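Ticket 2662: Gripper closes short of cloth edge, fold cycle stops with "no grasp"

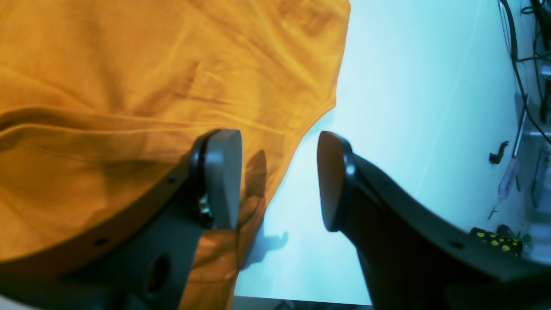 Page last changed: May, 16:40

Status: Open, workaround in place
Cell: Koech folding cell, left arm
Software: Gristaren 7

Fault
The arm comes down at the hem, closes the fingers and lifts with nothing held. The controller reports "no grasp" and holds position until reset. First logged on the morning shift. 17 stops in 40 cycles with yellow garments. No stops with navy garments on the same program.

The wrist view has the left fingertip over the yellow cloth and the right one over bare table, with the gap between the pads open. The table is very bright at this point and the left finger throws a shadow on it.

Checks done
Finger travel measured against the Hikach setting sheet. Within limits.
Pads cleaned and refitted. No change.
Wrist camera recalibrated. No change.
Exposure lowered by two steps. Stops fell to 7 in 40.
Overhead lamp off, exposure as before. Same result as lowered exposure.

Suspected cause
Edge finder takes the finger shadow as the hem when the table is overexposed. Grasp point then lands off the cloth. Not confirmed.

Workaround
Run yellow and other pale garments with the lamp off and speed at 40 per cent. After a "no grasp" stop, press hold before reaching into the cell. Reset alone restarts the arm from its last point.

Outstanding
Logs sent to Vandness for the edge finder. Matt grey table cover on order. Repeat the 40 cycle test once fitted.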